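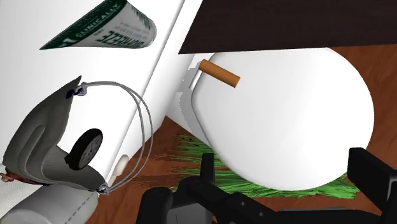
Newsletter > Past Issues > Shopping Sense

News Issues Shopping Archive Contact

What does "clinically" mean on a box?

18 March 2021

The Heywood drugstore has redone its bathroom aisle again, and I spent longer in it than I meant to. Every other package wanted me to know that something about it was clinical. Clinically tested, clinically shown, clinically inspired. That last one was on a lip balm, and I still can't work out what sort of clinic inspires a lip balm.

I have complained about "natural" and "farm style" in this newsletter before, and a few of you wrote in to say I was being a grouch. Fair enough. But I think "clinically" is worse, as it borrows the good name of people who do careful work for a living.

Take "clinically tested." Read it slowly. It says a test took place. It doesn't say what was being tested, who ran it, how many people took part or how it came out. A cream could be tested, do nothing at all, and still be a tested cream. "Clinically proven" is a stronger promise, and you would expect more behind it. Sometimes there is. Sometimes there's a little star after the word, and the star leads to a line of type on the back that I need my good glasses for.

I followed one of those stars in January. The product was Brunden Daily Rinse, which a neighbor had pressed on me, and the front of the bottle promised fresher breath for most users. The back said this came from a company study. I wrote to Drusow, the firm that makes it, and asked to see the study. To their credit, they answered. The reply was a single page. Their study had 12 people in it, all of them used the rinse, and at the end they were asked if their breath felt fresher. There was no second group using plain water. I'd like to have heard from the plain water people.

A small study isn't a crooked one. Plenty of good work starts small, and you have to begin somewhere. My trouble is with the distance between that one page and the big confident letters on the front. Drusow also told me that a larger survey of 600 customers was "very positive," though when I asked how those customers were picked, the answer was that they had signed up for the company's mailing list. People who join a mailing list for mouth rinse are already fairly fond of it, I would think.

The numbers on packages deserve the same cold eye. "Up to 200 percent more" is a favorite of mine. Up to! Zero is also up to 200. And more than what - more than last year's version, more than the cheap one, more than doing nothing? If the package doesn't say, I treat the number as decoration. A face wash I looked at boasted of 3,000 five-star reviews, with no word on how many reviews there were in total or whether anyone got a free bottle for writing one.

Then there's "recommended by professionals." Which ones? I'm a professional, in a manner of speaking, and I don't recommend it.

So what should a person do, short of writing letters to every company on the shelf? I have a few habits, for what they're worth. I read the back first and the front second. I look for the active ingredient and its strength, then look for the same thing in the store brand, which often sits on the bottom shelf where your knees have to find it. If I really care about a claim, say for a skin problem or sore gums, I ask the pharmacist or dentist and skip the package completely. They've given me plain answers for nothing, including "it won't hurt you, but save your money."

One reader in Clerkthorpe wrote after the last issue to say that companies wouldn't be allowed to print these things if they weren't true. Maybe so. But I think a lot of them are true, in the narrow way that they were written to be true, and that's my whole complaint. "A test took place" is true. I just don't want to pay two dollars extra for it.

I did finish the Brunden, by the way. It tasted of mint. If you have a label that annoys you, copy out the exact wording, small print included, and send it in for the next issue.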